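Section 7. Gripper and cable check, Pullton bench cell

7.1 When to do this check

Carry out the check at the start of each shift, after any change of gripper fingers, and after any stop in which the arm has touched the bench or the tray. The cell must not be returned to automatic running until the check sheet has been signed.

The person doing the check needs a hex key set, a torch, a clean dry cloth and the teach pendant. Spare finger pads are kept in the Valdovinos cabinet beside the cell, together with the cable clips.

CAUTION: Do not reach between the fingers while the gripper has power. The fingers can close without warning when the controller restarts.

7.2 Making the cell ready

1. Finish the current job and let the arm go to its park position.
2. Turn the mode key to MANUAL and take the key out.
3. Set the speed limit on the pendant to the lowest step.
4. Clear all parts from the tray and wipe the bench with the cloth.
5. Press the emergency stop. Confirm that the pendant shows STOPPED before going on.

NOTE: On cells moved from the Istden site, the pendant shows HALT in place of STOPPED. The meaning is the same.

7.3 Checking the fingers

1. Look at both finger pads with the torch. Replace the pair if either pad is cut, lifted or worn smooth. Pads are always changed as a pair.
2. Try each finger by hand from side to side. If there is play that can be felt, tighten the finger screws and try again.
3. Wipe the pads. Do not use solvent - it softens the bond between pad and finger.
4. Release the emergency stop, stand clear, and open and close the gripper from the pendant. Both fingers should move together and stop without a knock.

If one finger lags, press the emergency stop and go to Section 9. Do not oil the finger linkage.

7.4 Checking the cable

1. Press the emergency stop again.
2. Follow the gripper cable by eye from the wrist to the gripper body. The jacket should have no flat spots or splits.
3. Check that the plug is fully home and that its collar is hand tight.
4. Check the free loop. It must have enough slack for the wrist to turn to both ends of its travel, and it must not hang lower than the finger pads.
5. Release the emergency stop and turn the wrist slowly from one end of its travel to the other. Watch the loop throughout. Stop at once if it pulls tight or catches.

CAUTION: Never shorten the loop with a cable tie. A tied loop passes a check at the park position and fails at full wrist turn.

7.5 Dry run over the tray

The dry run uses program 188 with the fingers empty. Program 168 is the older version and must not be used with the present tray.

1. Set the tray on the bench against its stops.
2. Select program 188 and run it in MANUAL, holding the enable switch.

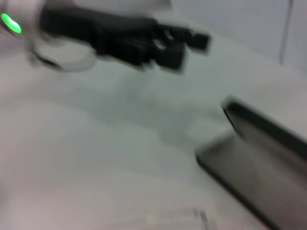

3. Let the arm make 2 full passes. The fingers and the cable loop must stay clear of the tray rim on both.
4. If anything touches the rim, release the enable switch. Move the arm up in single steps, then reseat the tray and repeat from step 1.
5. Return the arm to park, put the key back and turn it to AUTO.

Enter the result on the check sheet. Faults that cannot be cleared by these steps go to Karla Bañuelos at the Brallirside workshop, with the program number and the step at which the fault was seen.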